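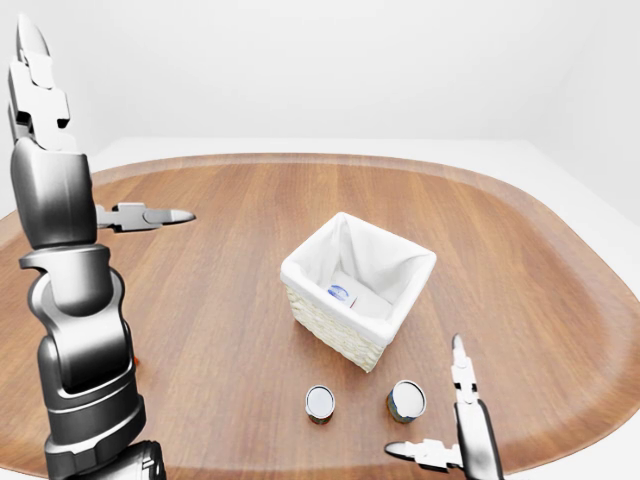 Should a cover version count as the singer's own work? I think it should, provided the singer has done something to the song that a listener could pick out with the names taken off.

I play bass in a covers band called Larnico, mostly weddings and the back room of the Astadmont Hotel, so I have an interest to declare. We have 70 songs in the book and none of them are ours. People at the bar often ask when we're going to play "our own stuff". They mean it kindly. The question assumes that writing a song is the real job and singing one is the leftover part.

For a long stretch of popular music, few people would have assumed that. Singers sang what the publisher or the label put in front of them. Several versions of the same tune might be out in the same season, and buyers chose the one they liked. The writer's name was in small print under the title. Once bands that wrote their own material started selling in large numbers, the writing credit became a kind of proof of honesty, and we've been stuck with it.

I have nothing against people who write. Our old guitarist, Hendrik Makhubela, left to do his own songs under the name Preluvum and his record is good. The second track is the best thing on it by a fair distance, and it's a lullaby his grandmother used to sing. He slowed it down, moved it into a minor key and put a drum machine under it. When he plays it live, people tell him it's his most personal song. He doesn't correct them and I don't see why he should.

Compare that with a songwriting competition I helped judge in January. There were 364 entries, every one original, as the rules required. I got through 44 on the first night and by the end of it I could guess the chorus from the verse. Same four chords, same lift before the last chorus, same line about driving home. Each was new in the legal sense. A careful singer working on a tired old standard would have given me more to listen to than most of them did.

There are lazy covers too, and plenty of them. The slow piano version of a fast song, recorded for a department store ad, has been done to death. A copy that matches the original down to the drum fills is useful at a wedding (I should know) but I wouldn't claim it as a piece of work. My test is whether a decision has been made. Tempo, key, which verse gets dropped, where the singer breathes. If you can hear the decisions, it's theirs.

Radio stations and awards could take this more seriously. Our local station runs a homegrown hour that won't play covers at all, even by people who live two streets from the studio. A singer from here, recorded here, with players from here, should qualify. Pay the songwriter their share, name them on air, and play the record.

1,791 views

Comments (3)

bukhari_sound: Fair points, but the writer gets forgotten far more often than the singer does. Try naming who wrote your favourite ballad.

Marg: Saw Larnico at my niece's wedding. You played the slow one too fast.

tenorguitar: Agree on the homegrown hour. I've sent them two recordings and both came back because of the no covers rule.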